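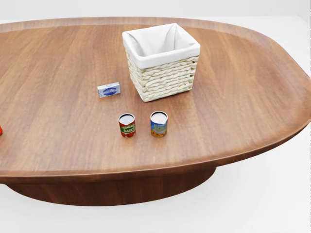 Drying of Oak Boards at the Careck Workshop
Project report, 2022-08-25

1. Introduction

In our second year we must choose a small problem from a local company and study it. My group chose the workshop in Careck, which makes tables and benches. The workshop buys its oak from the sawmill in Bandeck, and up to 200 boards come in one delivery. Some of the boards bend or crack after they are cut, and this wood is lost.

2. Method

We started in February. We divided one delivery into two stacks. The first stack stayed in the open shed, as the workshop has always done it. The second stack was put in the closed room beside the Lenz road, with thin sticks between the layers and a weight of 350 kg on top. Every week we measured the moisture at both ends and in the middle of each board.

3. Results

The boards in the shed dried faster at the ends than in the middle, and most of the cracks were found there. In the closed room the difference was smaller. The drying took longer, and the workshop had to wait with one order for Drullstead.

4. Costs

A simple fan and a new door for the room would cost 2,000 euros. We did not include the electricity, which we could not measure separately.

5. Problems

Our moisture meter was changed in the fourth week, so the early values should be read with care. We also did not paint the board ends, and the next group could try this first.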